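Play kitchen bits: what do you keep and what do you bin?

tranadier_mum
Right, need opinions. I've been going through the play kitchen stuff before October half term and I've got far too much. The Zirkau set was 43 pieces when we bought it and I swear it has bred. My other half wants it down to one tub. I say the plate and the ketchup stay, everything else is up for discussion!

Rónán Madigan
One tub is mean. Mine would riot. I'd keep anything that holds other things — bowls, colander, cups — and be ruthless with the food.

pegbasket
Disagree, sorry. The food is what they play with. Mine ignore the pans completely and run a fruit shop.

tranadier_mum
OK:

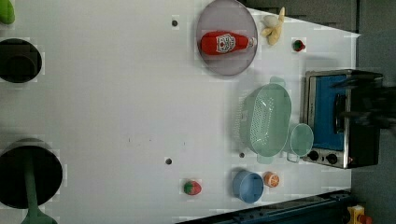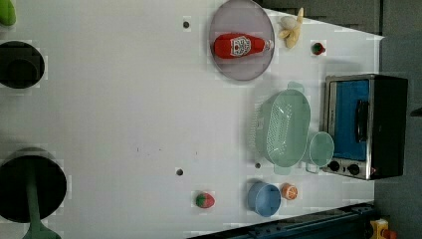
Ketchup on its plate in all three, as is only proper.
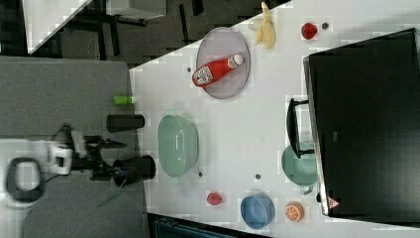 oddsocks28
Can you wash the plastic food in the dishwasher or does it have to be done by hand?

Rónán Madigan
By hand is safer. Warm water, washing-up liquid, an old toothbrush for the grooves, then leave it on a towel overnight. I put a Sanska set through on hot once and the pears came out like prunes.

pegbasket
I've done ours on the top rack for years and it's been fine, but I do keep it on the cool wash. Anything hollow fills up with water though, so give it a good squeeze.

tranadier_mum
Toothbrush it is. Still not sold on binning the strawberries, Rónán, they're tiny and take up no room.

Rónán Madigan
They're also what you stand on at 8 in the morning with no slippers on.

oddsocks28
Keep the toaster oven whatever you do — we gave ours to my sister and had around a month of sulking.

tranadier_mum
Toaster oven stays then. Will report back on the strawberries.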